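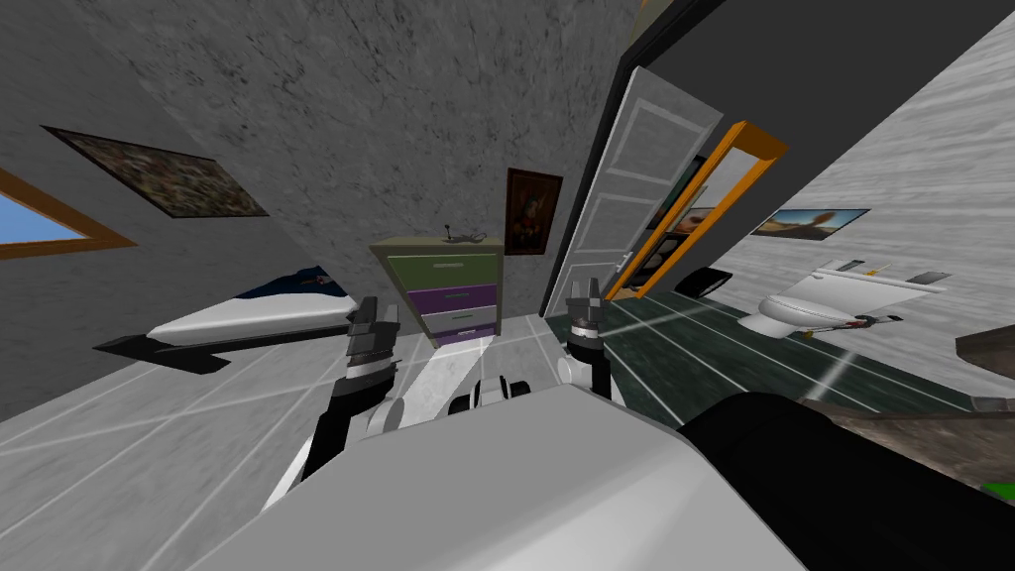

Chapter 9
Machines and Household Work

Learning aims

By the end of this chapter you should be able to:
describe the difference between a task and a chore, as the terms are used in this book;
explain why a result obtained in simulation may not hold in a real home;
read a table of trial results and say what it leaves out;
give a reasoned answer to the question of whether a machine can tidy a room.

9.1 The question

Machines have washed clothes and dishes in ordinary homes for several generations. A washing machine does its work inside a closed drum, on items that a person has already gathered, sorted and loaded. The person also takes them out, dries them, folds them and puts them away. When people ask whether robots can do the housework yet, it is usually this second group of jobs that they have in mind.

In Chapter 8 we looked at factory automation, where the surroundings are arranged to suit the machine. Parts arrive at a known place, facing a known way. A home is arranged to suit the people who live in it. Chairs are moved, doors are left half open, and a blanket that was flat in the morning is in a heap by the afternoon. A household robot must work with whatever it finds.

9.2 Tasks and chores

We shall use the word task for a single action with a clear end, such as opening a drawer or lifting a cup. A chore is a series of tasks carried out for a purpose that a member of the household would recognise. 'Tidy the bedroom' is a chore. It has no agreed finishing point, and two people in the same house may differ on whether it has been done.

The difference matters when results are reported. Suppose that a robot completes each single task nine times out of ten, and that a chore is made up of seven such tasks in a row. If the tasks do not affect one another, the chore will be completed in fewer than half of all attempts. In practice the tasks do affect one another. A drawer left slightly open may block the next movement of the arm, and an item dropped beside the bed may be out of reach for the rest of the trial.

9.3 Practising in simulation

Much of the early work on a chore is now done in simulated rooms. The Wedavum course materials, which we shall use in the exercises, provide rooms of this type, together with a robot that has two arms and a gripper on each.
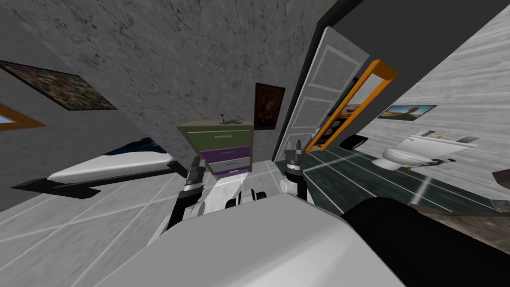 Figure 9.1 A simulated bedroom with adjoining bathroom, including a bed, a chest of drawers and an open door.

A simulated room can be reset at once, and nothing in it can be broken at any cost. The same starting position can be used again and again – something very hard to arrange in a real house. Against this, simulated cloth is still a poor guide to real cloth, and a simulated drawer seldom sticks unless somebody has decided that it should.

Case study: the Masmont trials

The Masmont trials compared the same control program in simulation and in a furnished test flat. The chore was to collect small items from the floor and place them in a drawer. The program was run 2000 times in simulation. It was then run 300 times in the flat, where 215 runs ended with every item in the drawer. A further 200 runs were planned with the door to the next room left open, but these were stopped early when the robot repeatedly caught its arm on the door handle.

The report by Mokgethi, the firm that ran the trials, treated the 215 runs as successes. It did not record how long each run took, or whether the drawer had been closed afterwards. Bamia, a housing association that had been asked to comment, observed that its tenants would expect both. We return to this disagreement in Section 9.6, where we consider who should decide what counts as finished.

9.4 The present position

At the time of writing, a fair answer to the question in 9.1 is 'some tasks, few chores'. Picking up firm objects of moderate size can be done well in good conditions. Making a bed, cleaning a toilet thoroughly and sorting another person's belongings remain difficult, for reasons that differ in each case. The first depends on the handling of cloth, the second on contact and pressure, and the third on knowledge of the household that no sensor supplies.

Before you read on

1. Choose one chore that you have done this week and write it out as a list of tasks. Mark any task whose end point you find hard to state.
2. Using the figures in the case study, work out the share of runs in the flat that were counted as successes. What else would you wish to know before relying on it?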